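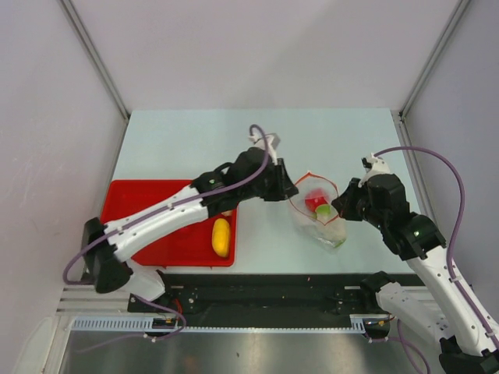
## 薄膜的去向：Zirnside软包装回收的三年

在Zirnside，透明塑料袋曾长期归入“其他垃圾”。按照旧有的收运办法，玻璃、金属、纸张和硬质塑料各有去处，面包袋、蔬果袋、衣物外袋以及邮购商品的内衬则一并送往城北填埋场。居民手册对此只有一行说明，印在末页的表格下方，措辞十余年未作改动。

三年前，市政环境处开始修订这份手册。修订的直接起因是填埋场东区提前封场，运往邻郡的垃圾须按重量缴费，而薄膜类包装虽然很轻，体积却极大，占用了大量转运车厢。环境处随后与Derari分拣厂签订协议，将聚乙烯薄膜单独列为一类，在全市分批设置投放点。

首批投放点设在Buenaventura市场。市场内共有479个固定摊位，多数经营果蔬、干货和水产，每日产生的袋装废料以薄膜为主。市场管理方起初对此持保留态度，担心投放箱占用通道，也担心水产摊位的包装混入后产生异味。双方几经商议，最终把投放箱移至西门卸货区，并将水产包装排除在外。

### 一种材料，多种面貌

薄膜回收的难处，在材料本身即可见一斑。外观相近的两只透明袋，一只可能是低密度聚乙烯，另一只则可能是聚丙烯，或者由数层不同树脂复合而成。前者熔融后可以重新吹膜，后者若混入其中，成品便会出现晶点和破孔。肉眼难以分辨，手感也只能作为参考：聚丙烯袋较脆，揉搓时声音清亮；聚乙烯袋柔软，拉伸后不易断裂。

Derari分拣厂工艺主管Nuwan Jayawardena在该行业任职多年。他认为，公众常把注意力放在“能否回收”这一问题上，而对分拣厂而言，更要紧的是进料是否干净、是否单一。“一批料里有少量标签纸，我们可以处理。若是沾了油的复合膜，整批都要降级。”他说。

降级后的薄膜并非全无用途。厂方将其压制成板材，用作货场垫板和园艺围边，售价不及再生颗粒的一半，销路亦受季节影响。入冬以后园艺订单减少，去年12月，厂区露天堆放的垫板一度高过围墙，消防部门为此发出过整改通知。

### 制造商的账目

下游环节的另一端是包装制造商Wemar。该公司在Zirnside南郊设有吹膜车间，主要供应食品零售与纺织企业。自去年起，Wemar在非食品用袋中掺入一定比例的再生料，原料部分来自Derari。

采购经理Ginette Leclerc坦言，再生料的价格优势并不稳定。原生树脂价格下行时，再生颗粒往往反而更贵；且每批颗粒的熔融指数略有差异，车间须重新调整温度和牵引速度，停机所耗工时也要计入成本。公司目前每月采购再生颗粒849吨，合同按季度议价。她表示，若无长期合约，分拣厂不敢添置清洗设备；而清洗能力不足，颗粒质量便难以提高，制造商也就不愿签订长期合约。

透明度是双方争议较多的一项指标。零售客户习惯于无色透明的包装，认为略带灰色的袋子有损商品观感。Wemar曾向两家服装客户提供掺有再生料的样袋，一家接受，另一家退回，并附信说明其陈列标准不允许袋身出现可见色差。该公司后来改变做法，将再生料集中用于外层运输袋，直接面向顾客的内袋仍以原生料为主。

### 手册与习惯

新版居民手册于修订次年发放，薄膜一项由一行扩充为两页，列出可投放与不可投放的种类，并注明投放前应清空、抖净、去除胶带。手册发出后，环境处收到的咨询多集中在几类物品：带拉链的食品袋、咖啡包装、气泡信封，以及标有“可降解”字样的购物袋。

其中“可降解”一项最易引起误会。此类袋子须在工业堆肥条件下方可分解，投入薄膜箱反而构成污染，投入普通堆肥桶也未必合适。环境处宣传科的Wendy Pickering主持了手册的编写，她承认初稿对此交代不清。第二次印刷时，编写组将这一条移至首页，并删去了容易混淆的绿色标记。

高校方面亦有学者对此保持关注。研究城市废弃物政策的Rajitha Chowdhury在近作中指出，薄膜回收的参与率与投放点距离密切相关，居民愿意为玻璃瓶多走一条街，却少有人愿意为几只袋子这样做。她主张由超市承担回收责任，在收银区附近设箱，并随补货车辆返运。这一主张得到部分零售商响应，也遭到小型店铺反对，理由是店内没有足够的存放空间。

市议会目前审议的草案采取了折中方案：营业面积较大的门店须设箱，小型店铺可自愿加入，并由市政车辆统一收运。草案还规定，全市每年回收薄膜应达到4,000吨。反对者认为，以重量为指标会鼓励收运方接收劣质物料；支持者则认为，若无明确数字，预算便无从编列。

### 源头减量的讨论

与回收并行的，是关于减少用量的讨论。Buenaventura市场的干货商Sewwandi Khondokar自前年起改用敞口木箱陈列豆类和香料，顾客可自带容器称重。她经营的摊位因此减少了小袋的使用，但潮湿天气里，香料仍须密封存放，否则数日便会结块。在她看来，有些袋子可以不用，有些则不可，应由经营者逐项判断。

类似的情形也见于蔬果经营。去除包装后，黄瓜和叶菜的货架期有所缩短，损耗随之上升。食物浪费与塑料浪费孰轻孰重，业内尚无一致意见，各地条件不同，结论亦有出入。冷链完备的门店可以减少包装，露天市场则较难做到。环境处在最近一份工作报告中未对此作出统一规定，仅建议经营者优先取消多重包装，并尽量选用单一材质。

报告同时提到，旧手册至今仍在部分公寓楼的公告栏上张贴，物业方面须予更换。新版手册可在各区服务窗口领取，英文与法文译本将于下一轮印刷时一并提供。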